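A Robot That Learns to Open a Drawer
For readers from 7 years

Our class went to the open day at the Varnholm workshop in Sotcombe. I teach there on some afternoons, and I promised the children who could not come that I would write down how the visit was. So this page is for you. If a word is difficult, look at the small word list at the end.

The first surprise was that we did not see a big metal robot when we came in. We saw a computer and a large screen on the wall. The robot we came to visit lives inside the computer. The people in the workshop call this a simulation. A simulation is a pretend world, a little like a video game, but it has strict rules. In this world a cup falls down when you let it go, and a door is heavy if somebody told the computer it should be heavy.

Why do they use a pretend world? A robot that is learning makes many mistakes. It pushes too hard, or it closes its fingers too early. In the real world it could break a plate, or break itself. In the computer you press one key and everything stands again in its old place.

The project has the name Patwary. Its robot practices work that we do at home every day without thinking. On the morning of our visit the subject was the drawer.

Now please try something. Go to a drawer and open it very slowly. First your eyes find the handle. Then your hand goes there, and your fingers go around or behind it. Then you pull, and you pull straight. If you pull to the side, many drawers get stuck. For you this is one movement. For the robot it is a long list of small ones, and it must learn each of them.
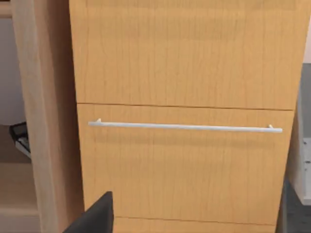

Dadar wanted to know why the robot cannot simply pull as strong as it can, then the drawer would open for sure. The answer we got was that a strong pull with a bad grip does not help very much. The fingers slide off the bar and the drawer stays closed. Also, if the drawer does open, everything in it flies to the front. A good pull begins gently and becomes stronger only when the drawer does not want to move.

The handle has a shape that is useful for learning. It is a long bar, and there is space between the bar and the wood. A finger can go into this space. A round knob is another kind of problem, and they keep it for a different lesson.

After the drawer we had a break with juice. We came back at 10 and the next part was about tables.

A table is harder than you would think! On a tidy table with one box on it, a robot can find the box quickly. But your own table at home is maybe not like this. Things stand close together, and one of them hides a part of another. The robot must find out where one thing stops and the next thing begins. A plant is especially difficult, because its leaves go in all directions and have gaps between them. A cube is easier, it has flat sides and straight edges. A globe is round, so the fingers must hold it well or it slips away.
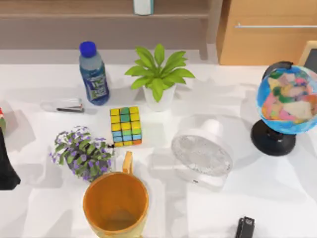

A full table for practice, with plants, a globe, a puzzle cube and a big orange mug.

You can play this game at home too. Put 7 things on a table, close together. Use only your thumb and one finger, and move one thing without touching the others. Then try it again with one eye closed. It becomes much more difficult to know how far away things are.

Small word list
Simulation: a pretend world in a computer, made with rules.
Gripper: the hand of a robot.
Grip: the way you hold something.

The workshop opens its doors again in January. Children under 10 should bring an adult.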